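Tellgate Assembly, Line Change Working Group
Minutes, 2021-01-05

Present: production, maintenance, quality, training, shop-floor representatives (both shifts). Zoser attended by phone for items 1 and 2.

**1. Minutes of the previous meeting**

Accepted with one correction. The torque check on the Lesska fixture belongs to quality. Maintenance keeps the calibration record only.

**2. Frame and pipe station**

Zoser reported on the two-arm cell. The left arm handles the molded frame and the right arm handles the pipe. Pipes are still laid out by hand before each run. Production wants layout to stay with the operator until the rack from Frade is delivered. Zoser has no objection, but asked that pipes be laid parallel and kept clear of the right wrist.

Quality asked about marking on the frame ribs. Grip force stays at the present setting until quality has inspected 70 frames. The gripper plates are to be wiped at the start of each shift. 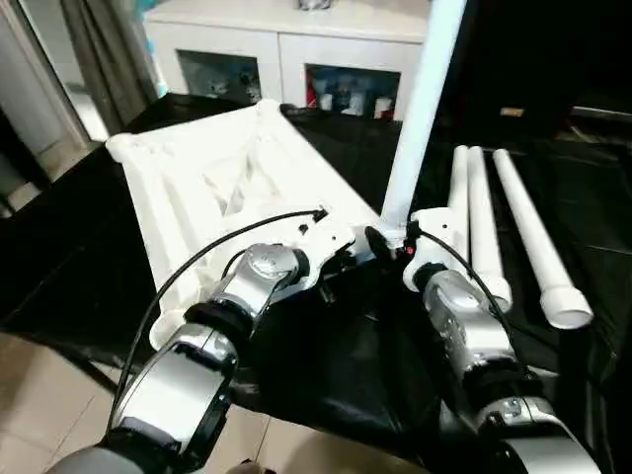 *Fig. 1. Frame piece at left gripper, pipe held in right gripper.*

Maintenance raised cable routing. The cables to both grippers run outside the arms and could snag on a part during a wide turn. Zoser will send a drawing of a shorter route. Until then, arm speed is not to be raised.

**3. Staffing**

The trial plan moves 2 operators per shift from hand assembly to loading and inspection. Pay grade is unchanged for the length of the trial. Shop-floor representatives stated that the grade after the trial must be settled in writing before July. Production agreed to bring a draft to the next meeting.

The day shift reported that loading is lighter on the wrists than pressing pipes by hand, but that waiting on the cell is tiring and breaks up the work. Operators asked to rotate between the cell and the hand benches within a shift. Training supports this. Production is concerned about handover errors and will try rotation at the meal break only.

The night shift asked who may stop the cell. Any person at the station may stop it. Restart is by a trained operator. Stops will not be counted against an individual.

**4. Training**

The Frade course covers jogging, part recovery and restart. It does not cover regripping a dropped pipe. Training will write a one-page sheet for this and have it checked by maintenance.

**5. Budget**

2000 approved for floor marking and a second inspection lamp. The request for a spare gripper was deferred pending a quote.

**6. Actions**

- Zoser: cable route drawing.
- Quality: frame inspection results.
- Production: draft on pay grade; rotation at meal break.
- Training: dropped pipe sheet.
- Maintenance: spare gripper quote.

Next meeting to be set once the inspection results are in.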